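## Leaving a gift to the Usdale scholarship fund in your will

You don't need to be wealthy to leave something to the fund. Last year it received 2 gifts by will, the smaller of them £454. Most people can sort it out in one visit to a solicitor.

1. **Decide on the type of gift.** A fixed sum is simplest, but it loses value over time. A share of what is left after other gifts and bills keeps pace better.
2. **Choose where it goes.** The Keltano bursary helps with books and travel. The Tilach award pays course fees. If you have no preference, leave the gift "for general purposes".
3. **Use the fund's full name and address.** Ask our office for the suggested wording and copy it exactly.
4. **See a solicitor.** If you already have a will, a short addition called a codicil may be enough. One firm locally, Cheung, charges £160 for a codicil and £372 for a new single will.
5. **Sign it properly.** In England and Wales you need two witnesses, both present when you sign. Neither should be someone who benefits from the will, or their husband, wife or civil partner.
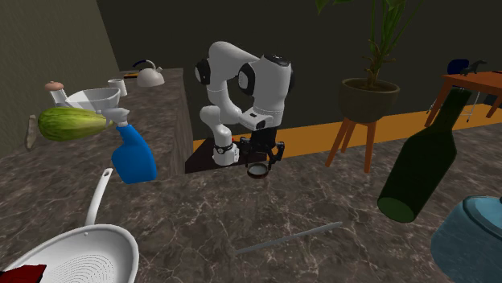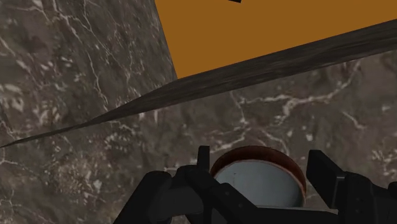 6. **Tell us, if you like.** There is no duty to - but it lets us thank you and check that your wishes can be met. We don't need to know the amount.

Keep the original somewhere safe and tell your executors where it is. Don't staple or clip anything to it.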